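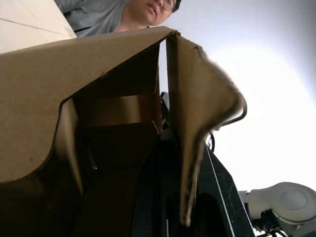

If you bought a used car battery charger or a jump pack and it's been sitting in the garage since last winter, now is a good time to find out whether it still works. I do mine in July, when I'm not in a hurry and my fingers don't hurt. Anything you order or dig out for this job, go through the packaging carefully before you throw anything away. I once tossed a tiny bag of spare fuses with the packing paper and had to wait nine days for new ones.

What follows is how I store, test and top up a portable jump starter so it starts a car in December. Mine is an older Metel with a sealed lead battery inside. The little lithium packs are a bit different and I'll get to those near the end.

What you need

The jump starter and its own wall charger
A cheap digital multimeter
A dry rag and a small wire brush
Baking soda, if the clamps are crusty
Masking tape and a marker
A spare fuse of the right size (look in your manual, they're not all the same)

Look at the outside first

Wipe the case down and check it for swelling. If the sides bulge or there's a rotten egg smell, stop. Don't plug it in, put it outside away from the house, and call your local recycling place to ask how they want it brought in. I've had that happen one time, with a pack I got at a yard sale, and I was glad I'd sniffed it first!

Then run your hand along both cables. You want them bendy all the way down, with no cracks where they go into the case. The clamps should snap shut hard. If there's white or green crust on the jaws, mix a spoonful of baking soda in a cup of water, dip the wire brush and scrub, then wipe with plain water and let them dry completely. Keep the red and black apart while you do this, and make sure the power switch is off. My Metel has a safety switch that stops the clamps from being live, but plenty of older ones don't have that, so treat the clamps like they're hot.

Read the voltage before you charge

People skip this and I wish they wouldn't. Set the meter to DC volts, red probe on the red clamp, black on the black, and turn the clamp switch on if yours has one. If your pack cuts power to the clamps until it senses a car battery, you'll read zero there, so use the 12 volt socket on the front instead (center pin is positive, outer sleeve is negative).

For a sealed lead pack that's been resting overnight, I go by this:

12.7 or higher: full
12.4: fine, but top it up
12.0: pretty much flat, charge it today
Under 11: it may take a charge and it may not

Write the number on a strip of masking tape and stick it on the bottom of the case. I have tape on mine going back years and it looks terrible, but it's how I noticed the old battery fading.

Charge it

Plug the charger into the pack first and the wall second. Put it on a hard floor with some air around it, not on carpet and not under a pile of coats. Mine takes 30 hours from nearly flat with the charger it came with. Yes, really. The manual says so and I didn't believe it until I sat there (well, didn't sit there) and timed it. Don't borrow a bigger charger to speed things up unless the manual says you can. A neighbor of mine, Shaohua Shi, tried it with a Sakai shop charger on a pack just like mine and cooked it in an afternoon.

Don't go by the green light alone. On a lot of these the light comes on a little early. I leave it on for the full time in the book, then unplug at the wall, then at the pack.

Let it rest, then read it again

Leave it overnight with everything switched off. In the morning, take the same reading in the same spot. If it's holding at 12.6 or better, good. If it's dropped under 12.4 after a full charge and one night of doing nothing, the battery inside is on its way out. I'd leave it one more night to be sure – a pack that loses another couple of tenths isn't going to start anything when it's cold.

Give it some work

A voltage reading only tells you so much, so I put a small load on mine. I use a 12 volt work light in the front socket for 30 minutes and then measure again. Losing a bit is normal. If the light goes dim and orange before the time's up, you have your answer. If your pack has a built-in air compressor you can use that instead: pump one car tire up to the number on the door sticker and see if the motor slows down.

Replacing the battery inside

On the lead type this is usually four screws and two terminals, and a new battery costs a lot less than a new pack. Take a photo before you undo anything. Match the voltage, the amp hours and the terminal style, and get a tape measure on the old one, because "same size" in a store listing can be a quarter inch off. Take the black lead off first and put it back last. I bought mine from Luvport and it fit, though I had to move one strip of foam.

The old battery goes to the recycling center or back to an auto parts store. Many of them take lead batteries at the counter. Never in the trash.

If yours is a lithium pack

Skip the voltage table above, it won't make sense for these. Use the buttons or the screen on the pack. Store it partly charged if the manual suggests it (my Astico one says 80 percent), check it every three months, and don't leave it in the car in summer. Never open one up. If it swells, it's finished, and it needs to go to a place that takes lithium, so call ahead.

Where to keep it

Inside, somewhere dry, off the floor if you have kids or a dog. I top up the lead one every three months and write the date next to the reading. The latest strip of tape says 2019-07-23, 12.8 volts, and the next one is due at the end of October, which gives me time to get a battery if it fails.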